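In Praise of the Thing You Carry It In

I have been thinking about baskets for most of a year now, which is a strange sentence to type, and I blame my grandmother's pantry. When we cleared her house last January I came home with one box of dishes, a lamp I didn't need, and every basket she owned. My sister took the silver. I still think I got the better deal!

People are always giving me books about the great inventions, and I read them happily. There's the wheel, the plow, the printing press, the steam engine. What I keep looking for in the index, and hardly ever find, is the basket. And yet think about what it must have meant to be able to carry more than your two hands could hold. You could gather berries all morning. You could bring grain home for the winter, or set eggs down somewhere they wouldn't roll. Somebody worked that out with grass and patience, and then taught it to somebody else, and the teaching has never really stopped.

My friend Imogen Horrocks teaches a weekend weaving class in Skarnden, and she let me sit in last winter even though I was hopeless at it. We soaked our willow, we laid out the base, and then for three hours we went over and under, over and under, while the rain came down and someone's phone kept ringing in a coat pocket. Mine leaned badly to one side. Imogen turned it around in her hands, said it would hold onions, and she was right, it does. It is hanging by my back door as I write this.

What surprised me was how much of the work is in the fingers and how little of it can be written down. Imogen has a handout (8 pages, stapled) and I read it twice on the train home. The drawings are clear. The steps are in order. But the part where you feel a rod about to crack and ease off just before it does isn't in there, and I don't think it could be. You have to break a few.

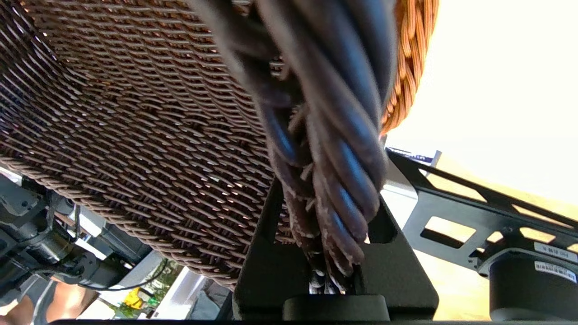
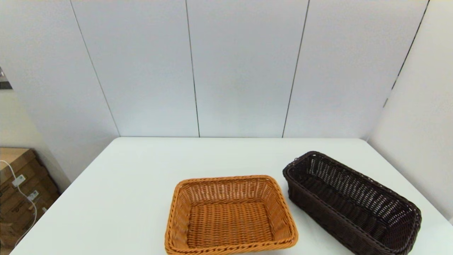

I don't want to be a snob about any of this. There is a kind of craft writer who can't mention a store-bought basket without a sigh, and I find that writer tiring. I once priced a handmade willow log basket and it was $181, and it was worth every cent, and I could not buy it. Most of us can't, most of the time. If a basket from the housewares aisle holds your bread rolls and you like seeing it on the table, then it is doing the job baskets have always done – and good for it.

What I would love, though, is for more people to have a go at making one. Just one! Benedetta Dal Bello, who runs the craft room at the Landry library, told me her basket afternoons fill up faster than anything else on the calendar, and that the people who come are all over the map: retired welders, new parents, a teenager who wanted something to keep yarn in. She puts the finished ones on a shelf by the front desk for a few weeks before they go home. I went to see them and stayed far too long. You could tell which ones were made by impatient people. I liked those best.

My grandmother never made a basket in her life, as far as I know. She bought them at yard sales and church fairs and kept everything in them: clothespins, mail, potatoes, birthday candles, three generations of buttons. One still smells faintly of apples. I've put my mail in it, and every time I reach for the electric bill I get a little bit of October.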